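Budgeting for a folding setup

Price the whole station before you order grippers. The hand-held pair is only one line on the list, and buyers at Mustmont often forget the rest.

Spare finger pads: buy 8. They wear faster than the arms.

Ironing board: a used one is fine as a work surface. Set aside money for a second cover – a busy print and a plain one give you more varied practice.

Clothes: start with dark items you already own. Navy is hard to see folds in, so add a lamp to the budget if the room is dim.

Storage: plan on almost 200 gigabytes to begin with.

Hold back a little for cables and screws. Get the return terms in writing, and ask whether pads are sold separately.

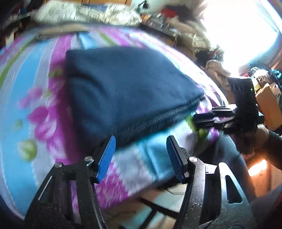
Two grippers and a folded piece of navy fabric on a padded board.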